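The Capsule Wardrobe Is Still Shopping

Every spring someone tells me to own less, and then tells me where to buy it. Samira Boutros's new guide gets you down to 19 pieces. Fine. But her starter list costs $1,176, and I already have sweaters. 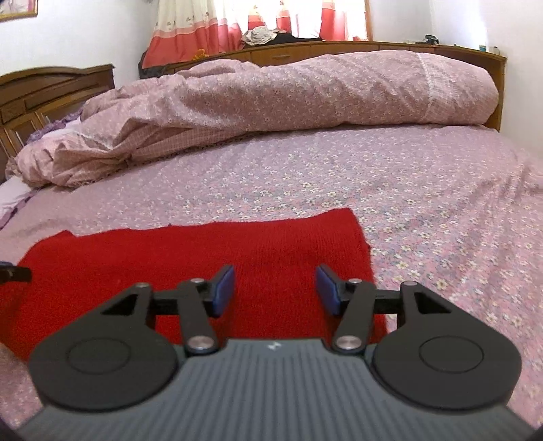

I asked her what happens to the old clothes. "They find a new home," she said. Whose? The thrift store in Hornemton stopped taking bags in July. I'd trust the advice more if it came without a checkout button. Until then, I'm keeping the ugly cardigan.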